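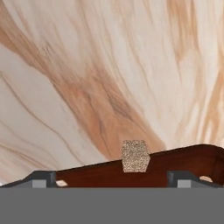 Cream stone with tan and orange veining (render)

Etch marks on a marble vanity top, can I fix these without a pro?
Posted in Floors and Counters, 5th May. 3064 views

We moved into a place last November with a cream marble top in the main bathroom. The veining is tan and light orange, same general idea as the picture. The previous owners left a bottle of stone soap under the sink and I have been using that once a week.

There are dull spots next to the faucet. They are not stains as far as I can tell. The color is the same, but when I look across the top with the light on, those places have no shine. One is a ring from the bottom of a mouthwash bottle. I tried the soap, then plain water and a microfiber cloth, then some baking soda paste left on overnight under plastic wrap. No change from any of them.

A local outfit quoted me 627 dollars to hone and repolish the whole top. That seems like a lot for a few spots. Is there something I can do at home, and will sealing it again stop it from coming back? I don't know when it was last sealed.

Holtetti

Sulo
Those are etches. Acid eats the surface of the stone a little, so the polish is gone in that spot. Cleaning won't do anything for it and neither will a poultice, which is for pulling out stains.

For small ones on a polished top you can use a marble polishing powder. Get one that says it is for marble, not granite. Wet the spot, sprinkle a little powder, and rub with a damp white cloth or a felt pad in small circles. Keep it wet the whole time. I do 3 minutes, wipe it, rinse, dry it and look. Most light etches need two rounds. Do a test in the back corner first, and tape off the faucet base.

If you can feel the edge of the ring with a fingernail, powder won't take it out. That needs diamond pads in several grits, and on a vanity with an undermount sink it is easy to leave a low spot. I would pay for that part. Ask whether they will quote only the faucet side. The first number I got was for a full top too, and it came down when I asked.

Sealer does not stop etching. It slows down oil and water getting into the stone. Put a few drops of water on it and leave them for 10 minutes. If the stone goes dark underneath, it is due for sealer. Do the polishing first and the sealing after.

Xavier
just use toothpaste. worked on mine

Tudell
I would skip the toothpaste. It is a mild abrasive and on dark marble it left me with a hazy patch bigger than the one I started with. It may not show as much on a light top.

Agree with Sulo on the rest. Also check what else you have been spraying in there. My daily shower spray had citric acid in it and the drift was landing on the counter. Glass cleaner with vinegar does the same thing if you spray the mirror directly, so spray the cloth. We keep the mouthwash and face wash on a small tray now and there have been no new rings.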